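Maintained by Nusrat Navaratnam and Remzi Kahraman. Send corrections to Remzi before the October freeze.

# wergate-rack-sim

Simulated rack-handling episodes for a single arm, plus the house rules we follow when recording, labelling and releasing them. The rules apply to anyone at Gernent or Stokton who adds data.

## Contents

- 3540 episodes, 839 of them held out for evaluation
- 13 instruction wordings
- Overall and close-up camera views
- `rules/` – the full text of the rules summarised below

## Recording rules

1. The blue outline on the breadboard is the placement zone. Don't move or recolour it within a batch.
2. Name wells by the letters and numbers on the rack, never by their position in the image. In the close view the letters run H to A from left to right.
3. Keep failed episodes. Label them `fail` and give the step number.
4. Episodes stop at 2000 steps, whatever the arm is doing.
5. Log the random seed and the licence of every asset.
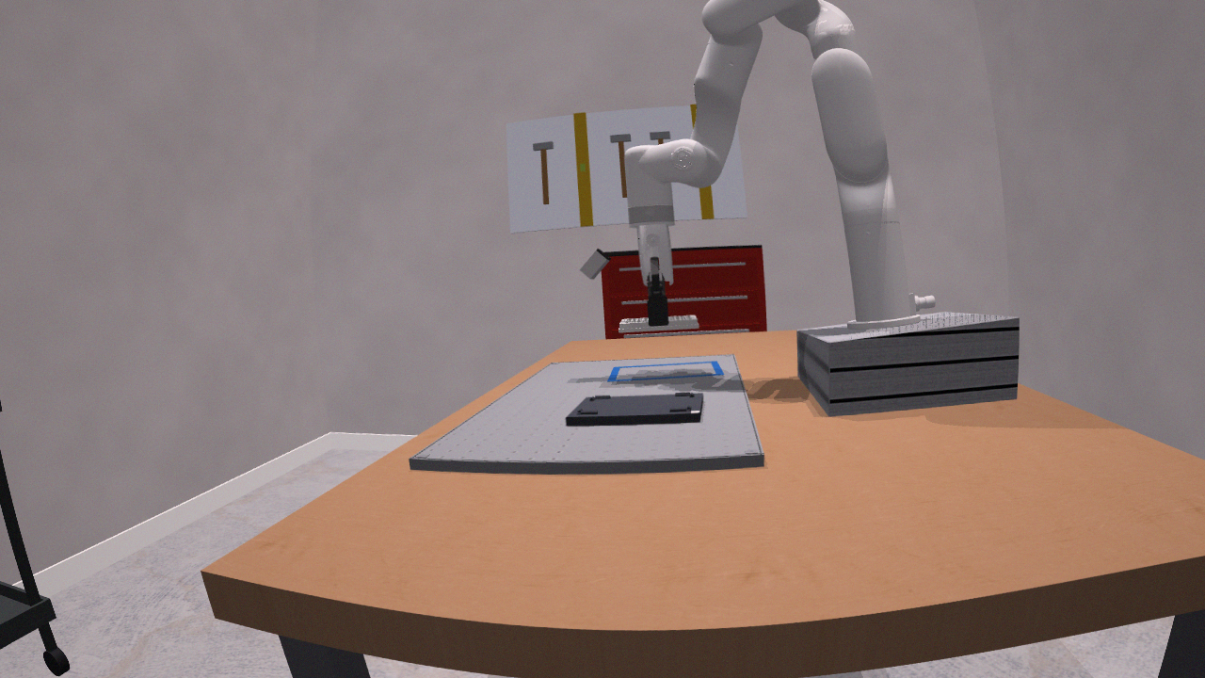
Simulated views: the arm at its table first, then the rack between the fingers.

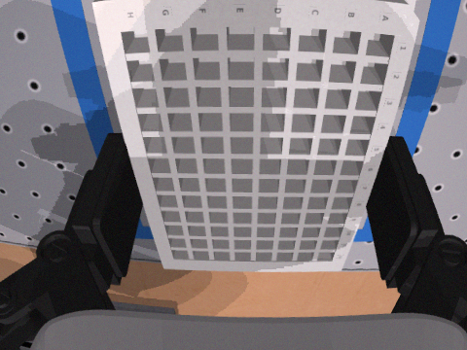
**Can I report results from this set as evidence that a real cell is safe?**

Keep the two separate. Simulated episodes can support a claim about task success in simulation. A real cell needs its own risk assessment, done on the installed equipment and signed by whoever is responsible for the site.

## Labelling

Each episode is labelled twice, by different people. Where the labels differ, Piyumi Sivakumar decides and writes a short note in `disputes.csv`. Don't overwrite the original labels.

A rack counts as placed when its whole footprint is inside the outline and both fingers have let go. Touching the line is a fail.

## Releases

- Bump the minor version for new episodes, the major version for any rule change.
- Never reuse an episode ID.
- Held-out episodes stay held out in later versions.

## Known gaps

Lighting varies very little. There are no people in any episode, so the set is no use for work on shared workspaces. The Matubbar grasp labels haven't been merged yet – Asanka Patwary has the branch.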